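Minutes of the Clakstead gripper group, 16 October 2025

I took the notes this time, so blame me for the spelling. We skipped the old actions and went straight to the Vustis comparison, as everybody wanted to talk about it.

The question was whether demonstrations recorded with the hand-held gripper are good enough to train on without any teleoperated ones mixed in. We now have 222 usable demonstrations, and I'd held back 40 of them for checking. Two grippers working side by side, each with its printed marker, is still the setup we're keeping.

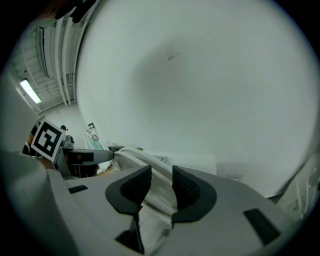
Jirico asked whether 40 was too many to hold back from a set this size. I said maybe, but I'd sooner have a check I believe in! We left it as it is.

Then the result itself. The policy trained on hand-held data alone finished 32 of its 40 trials, and the mixed one did no better. I was chuffed, I'll admit, though most of the misses came at the moment the fingers close, and we spent ages on that (too long, probably). The ridged pads stay on for now. I'll go back through the misses and note where the opening was pointing each time.
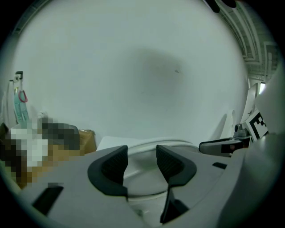 Tambunan wondered if the marker tracking was to blame for the misses and not the policy at all. Fair point — I hadn't separated the two. Agreed to rerun three of the worst trials with the tracking logged.

Actions: me, the reruns and the notes on misses. Tambunan, the tracking logs. Write-up to be drafted by December.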